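Teltia bench manipulation kit: evaluation progress report
Reporting period: to end of May
Prepared for: Grendura, equipment program
Site: Samalmont workshop

1. Status

The evaluation is on schedule for the bench tasks and behind on the software review. The kit has been in service for 14 weeks. Total logged attempts stand at 2638, of which 170 were stopped early by the operator or by the controller. Stopped attempts are kept in the log and counted as failures.

2. Work this period

Most bench time went to the small parts set. This uses plain wooden blocks in mixed shapes, placed on a white table between white walls. The low-contrast setup was chosen to see how the vendor's default vision settings cope with very little background detail. Lighting is overhead and was left unchanged between runs.

The close-approach trials put one finger of the gripper near the side of a block, with a second piece nearby and a third set well apart. Spacing matters more than we expected. Isolated blocks are handled reliably at default speed. Where two pieces sit close together, the planner often picks an approach that disturbs the neighbour, and the speed has to be reduced by hand.

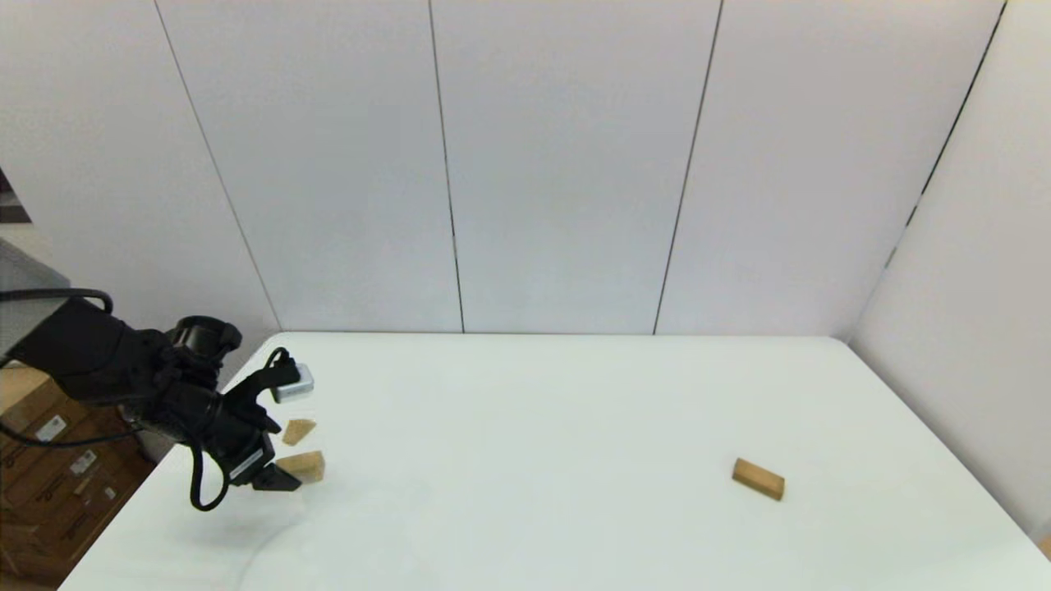 Sundaram, commenting on the draft of this section, wrote that the neighbour problem should not be charged to the gripper. The same fault appears in simulation with an ideal finger model, and a planner update would be a fairer test than a change of hardware. We accept the point and have moved the item to the software review. Sundaram also asked that cable slack be checked at full reach before the next block of trials — the manual gives no figure for it.

3. Vendor support

Teltia replied to four of our six tickets. The two still open concern log export, which drops the time of day from longer files, and a calibration routine that has to be restarted if the operator leaves the menu. Neither stops the work, but both add labour to each session.

4. Next period

A further 500 attempts are planned on closely spaced pieces, half at default speed and half at reduced speed. The software review will be finished in parallel. No change to the budget is requested. A recommendation on purchase will follow once the planner update has been installed and tested.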